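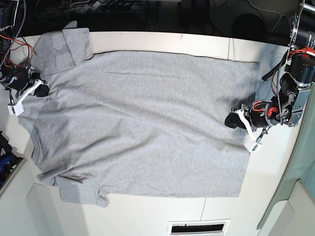

A morning at the Cemow open day

I'd been on the Deschamps fish room mailing list for ages, so when the Cemow open day came up for 23rd July I grabbed a place and drove over with Janelle Bañez (she keeps seahorses and talks the whole way, which I love).

Monique Chevalier took our group of 11 through the coral hall first. Long shallow troughs, all on one shared sump, and the most ridiculous green acropora I've ever seen! She runs the salinity a touch lower than I do and feeds at night. I scribbled that down.

Then came quarantine, my favorite part. Every new fish stays 25 days before it goes near the sales tanks, and Thierry Arnaud let us look at the log for a pair of mandarins eating frozen food – I've never managed that with mine.

The sale table was a bit thin by the time we reached it. Janelle got 2 frags and a Jureo float valve, and I came home with a bag of macroalgae and a cleaner shrimp.

Parking is tight, so go early. Coffee's free, and the next one is in April.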